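Visit report: Dornel gripper lab, Huttunen site, March

Saimi Sjöberg and I went to compare two-finger grippers on soft goods. Raili Lappalainen hosted. Dornel logs 112 transfers per fingertip set before changing pads - fewer than we do at Dullthorpe. Wrist camera latency was quoted at 18 ms. Our main concern remains glare off polished steel, which upsets depth estimates at close range. We asked for the raw logs. 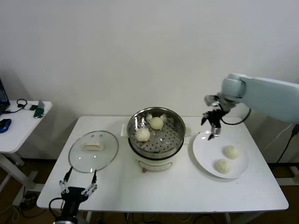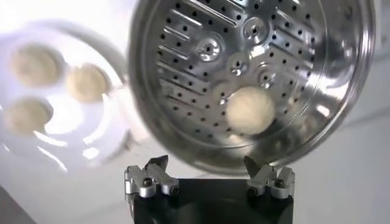 Steamer basket and plate on the bun transfer bench; the second view is from the wrist camera.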